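4.2 설치와 첫 분류 작업

우리가 빌려 쓴 Tilach 키트는 양팔과 소형 컨베이어, 제어 소프트웨어가 한 묶음으로 오는 제품이다. 공급사 Hustton의 안내서에는 개봉부터 첫 동작까지 110분이면 된다고 적혀 있는데, 우리는 솔직히 그보다 훨씬 오래 걸렸다(케이블 정리에서 꽤 헤맸다!). 그래도 2월에 써 본 Astano 제품과 비교하면 보정 화면이 훨씬 친절해서, 나는 설치 첫날부터 이쪽에 마음이 기울었다.

작업 자체는 단순하다. 벨트 위의 블록을 집어 색에 맞는 칸에 넣으면 끝이다. 그림 3처럼 노란 칸과 빨간 칸이 붙은 통을 두 팔 사이에 놓았고, 주황 계열은 노란 칸, 붉은 계열은 빨간 칸으로 보내도록 규칙을 정했다. 시도는 모두 232회였고, 30회마다 한 번씩 보정을 다시 했다.

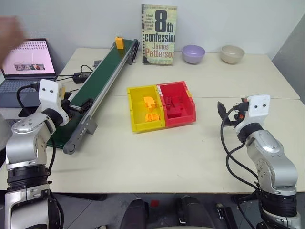 그림 3. 컨베이어와 두 칸짜리 통을 이용한 색상별 블록 분류.

Yuxi Su는 초고를 읽고 나서 분류 성공률만으로는 키트를 평가하기 어렵다고 했다. 구매하려는 연구실이 정말 궁금해하는 건 고장 났을 때 부품이 며칠 만에 오느냐는 것이고, 벨트 속도를 바꿨을 때의 결과도 따로 보여 줘야 한다는 의견이었다. 나도 맞는 말이라고 생각해서 벨트 속도를 4단계로 나눠 다시 돌렸고, 그 결과는 4.3절에 넣었다. 부품 배송은 우리가 주문해 본 적이 없어서 쓸 말이 없다.

아쉬운 점도 적어 둔다. 양팔을 동시에 쓰는 예제가 너무 적다. 한 팔이 집는 동안 다른 팔을 기다리게 하는 부분은 결국 Feng 라이브러리를 가져다가 직접 짰는데, 이 정도는 기본으로 넣어 줬으면 좋겠다. 그리퍼 힘 설정도 메뉴 깊숙이 숨어 있어서 찾는 데 한참 걸렸다. 설정값 전체는 부록 B에 실었다.

© 2022 저자 일동. 무단 전재 금지 | 문의: 교신저자 | 맨 위로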